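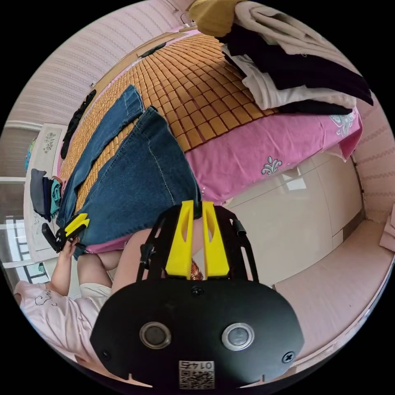 The Fairclough quilt guild has moved its fall retreat out of the church hall it used for years and into the old Skasto mill building on the river, where it will have the whole second floor for four days in October.

The guild signed up 97 quilters before registration closed on Tuesday, with eight more on a waiting list. The church hall could hold 60 sewing machines at most, and members had been setting up in the hallway and the coat room.

"We had people piecing blocks next to the boiler door," said Mogens Vigfúsdóttir, who is running the retreat for the third time. "They were good sports about it, but you can't lay out a king-size top in a coat room."

The second floor at Skasto was wired for industrial sewing until the mill's upholstery shop left, and most of the outlets still work. An electrician went through the circuits in August and marked which ones can take irons. Irons will be limited to the tables along the north wall. Quilters who bring their own pressing station are asked to leave it in the car until they've been told where to plug in.

Classes run in the mornings only this year. Asger Þórarinsdóttir will teach foundation paper piecing on the first two days and hand appliqué on the third. She has taught at the retreat before, but only as a half-day fill-in. Her paper piecing class is built on a pattern called Gruvum, a 12-inch block with a lot of narrow points, and students need to have their templates printed and trimmed before they arrive. The supply list went out with the registration receipt.

The appliqué class is full. There are still seats in paper piecing and in the binding clinic, which has no fee.

Afternoons and evenings are open sewing. The building will be unlocked from 7 a.m. to 11 p.m., and machines can stay on the tables overnight. Last year everything had to be packed up by 9 p.m. for a choir rehearsal, and that was the most common complaint on the comment cards.

Boso, the fabric shop on Market Street, will run a small store on the first floor with thread, needles, rotary blades and precut bundles. It will also take in scissors for sharpening on the first morning and have them back by the second afternoon.

The guild is again collecting quilts for the county hospital and two family shelters. Members turned in 154 last year, most of them lap size. Vigfúsdóttir said the shelters have asked for more twin-size quilts this time — the lap quilts go out quickly, but they don't cover a bed. Kits with a cut top and backing will be on a table near the stairs for anyone who wants to sew one during the retreat. Batting is included. Finished quilts should be washed in unscented detergent and labeled with the size.

Rent at Skasto is higher than at the church, and the guild raised the retreat fee by $15 to cover part of it. The rest will come from a $2000 balance left over from the spring quilt show.

There is a freight elevator at the loading dock on the east side for anyone bringing a machine in a cabinet. Parking is in the gravel lot across the street. Lunch is provided all four days, and dinner is on your own except for the potluck on the last night.

Anyone on the waiting list will be called by the end of the month if a table opens up.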